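Wer in einer Kantine den Speiseplan ändert, bekommt Post. Wer die Nachhallzeit des Speisesaals verdoppelt, bekommt keine, obwohl davon jeder Gast jeden Mittag betroffen ist. Für die Küche gibt es Kennzahlen, Rückmeldebögen und Lieferantengespräche. Der Raumschall kommt in der Planung meist erst vor, wenn die Decke geschlossen und das Budget ausgeschöpft ist. Ich halte das für einen Fehler der Zuständigkeit und plädiere dafür, den Schall in Speiseräumen wie die Lüftung zu behandeln: als Auslegungsgröße mit Nachweis, die vor der Möblierung feststeht.

Die Physik ist schnell erzählt. Eine Gruppe, die sich unterhält, hebt die Stimme, sobald der Hintergrundpegel steigt. Die Nachbargruppe tut dasselbe. In einem Raum mit wenig Absorption wächst der Pegel dadurch stärker, als es die Zahl der Sprecher erwarten ließe. Der Vorgang ist seit mehr als hundert Jahren als Lombard-Effekt beschrieben und lässt sich durch Hinweisschilder nicht beeinflussen. Wirksam sind im Wesentlichen drei Größen: die Absorptionsfläche, der Abstand zwischen den Gruppen und die Zahl der gleichzeitig Sprechenden.

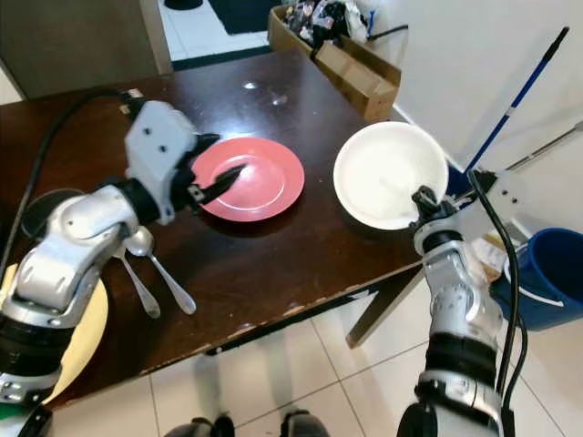
Genügt es, die Nachhallzeit im leeren Raum zu messen?

Die Messung im leeren Raum ist notwendig, beschreibt aber nur den Ausgangszustand. Menschen absorbieren selbst Schall, erzeugen aber auch welchen, und im Betrieb überwiegt der zweite Anteil deutlich. Eine brauchbare Beurteilung braucht deshalb zusätzlich den Pegelverlauf während der Mittagszeit.

Mein Bezugsfall ist die Kantine am Standort Provport, die ich über 11 Wochen begleitet habe. Der Saal hat Betonstützen, eine lange Glasfront und einen Estrichboden. Tragend für das Gestaltungskonzept war die Offenheit, und offen ist er. Apolinar Tovar, der dort die Haustechnik verantwortet, hatte bereits vor der Eröffnung auf die fehlende Absorption hingewiesen. Sein Vermerk wurde mit der Begründung abgelegt, man wolle den Betrieb abwarten. Man wartete bis Dezember. Danach war nachzurüsten, was in der Rohbauphase mit einem Bruchteil der Arbeitsstunden einzubauen gewesen wäre.

Das Büro Özkan schlug Deckensegel aus Mineralfaser vor, der Anbieter Pirnuvance Wandpaneele mit einer Abdeckung aus gelochtem Blech. Beide Angebote waren fachlich vertretbar und doch kaum vergleichbar. Das eine nannte den bewerteten Absorptionsgrad, das andere die Werte einzelner Oktavbänder, und keines der beiden gab an, welcher Zustand des Saals zugrunde lag. Eine Ausschreibung, die solche Unterschiede zulässt, vergleicht am Ende Preise pro Quadratmeter. Ein Quadratmeter Paneel hinter einer Säule leistet jedoch etwas anderes als ein Quadratmeter über der Geschirrrückgabe.

Gerade die Rückgabe wird unterschätzt. Porzellan auf Stahl erzeugt kurze, hochfrequente Impulse, die im Mittelungspegel kaum auffallen und trotzdem als besonders störend empfunden werden. Wer ausschließlich den Mittelwert auswertet, rechnet diese Ereignisse weg. In Provport lieferte das Messprotokoll 2.359 Einzelereignisse oberhalb der vereinbarten Schwelle, der größte Teil davon im Umkreis des Förderbands. Eine Einhausung des Bandes stand in keinem der Angebote. Sie wurde später durch die Firma Bilov ergänzt und war die günstigste Maßnahme des gesamten Pakets.

Gegen eine verbindliche Auslegung wird regelmäßig die Hygiene angeführt. Der Einwand ist ernst zu nehmen, soweit er den Küchenbereich betrifft. Poröse Oberflächen haben über einer Kochstelle nichts verloren. Für den Gastraum trägt er nicht weit: Abwischbare Absorber mit Folienkaschierung sind verfügbar, ihre Einbußen bei hohen Frequenzen sind bekannt und lassen sich durch Fläche ausgleichen. Der zweite Einwand lautet, Lebhaftigkeit gehöre zum gemeinsamen Essen. Das mag für eine Weinstube am Abend gelten. In einer Kantine sitzen Beschäftigte, deren Pause begrenzt ist und von denen ein Teil schlecht hört. 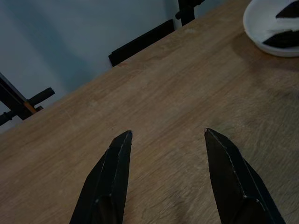
Wie viel bringt eine andere Anordnung der Tische?

Der Nutzen ist messbar, ersetzt aber keine Absorption. Größere Abstände und halbhohe Trennelemente senken den Direktschall der Nachbargruppe, ändern am diffusen Feld eines halligen Saals jedoch wenig. Erst in einem gedämpften Raum kommt die Anordnung voll zur Geltung.

Daraus folgt eine Reihenfolge, die in der Praxis meist umgekehrt wird. Zuerst wird bestuhlt, dann beklagt, dann gedämpft. In Provport verlor der Saal beim Umbau 17 Sitzplätze, weil die Trennelemente nachträglich in ein Raster gezwängt wurden, das sie nicht vorsah. Der Verlust wurde der Akustik zugeschrieben. Zuzuschreiben ist er dem Raster.

Zu fordern wären 2 Festlegungen, beide vor Abschluss der Entwurfsplanung: ein Zielwert für die Nachhallzeit je Oktavband und eine Abnahmemessung im laufenden Betrieb, deren Ergebnis Vertragsbestandteil ist. Die Messung kostet einen Mittag und etwas Geduld beim Aufstellen der Mikrofone. Zuständig sollte die Stelle sein, die auch den Luftwechsel verantwortet, denn sie hat Zugriff auf die Decke, solange diese noch offen ist.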